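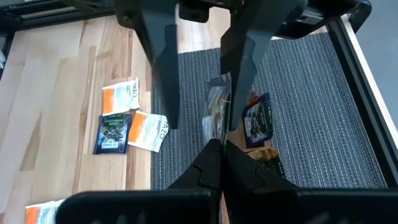

Povilas Dambrauskienė

Tea drawer, February

Quick page, promised Žydrūnas I'd put these up before Monday and it's nearly that now. The tea has been getting out of hand in the flat since Narkstead, when we moved and everything went in one carrier bag. Sachets mostly. Hotel ones, ones from work, ones people leave. So - a clear bin, one kind at a time, and anything past its date goes. Three pictures, a line or two each, more when I get to the coffee (don't hold your breath).

The clear bin

See-through was the whole point. The old tin was lovely but you forgot what was in it and bought more. Navy packet with the berries is leaning up the right side, brown and gold ones bunched together. White and orange still out on the wood with the rest. I stand them upright, label facing out, otherwise you are back to rummaging.

The bin holds more than it looks. Wouldn't push it though, the corners of the sachets catch and the paper tears.

Berry one

Dark berries and green leaves on the front, navy edge all round. Žydrūnas drinks these, I can't stand them - smells like jam and tastes of hot water. He says I take the bag out too soon. Two white and orange ones nearby, same sort as each other, so they go in together. 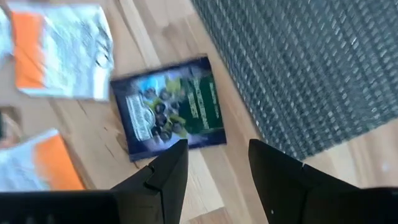 The odd ones

Everything that didn't fit a group. Singles, split ones, anything I couldnt read the date on. Rule was if neither of us would drink it this month it goes in the box for Rimkutė, the café downstairs, they put a basket out by the till and people help themselves. Split ones straight in the compost. Sachet paper is fine in ours, foil isn't, check yours.

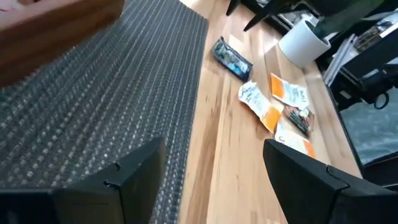
Travel tea is a different matter and I keep it apart. A few bags for the train, a couple of sugars, done. Used to throw them in loose and find them months later at the bottom of a coat. Now anything going away with me needs a zip, a patterned pouch like the dark one with the blue and teal on it would do nicely. And only flat, whole packets go - the crumpled white one with the orange band is for drinking at home, soon. Kettle on at 200 ml a cup, no more, or its weak.

Coffee shelf next. Probaly.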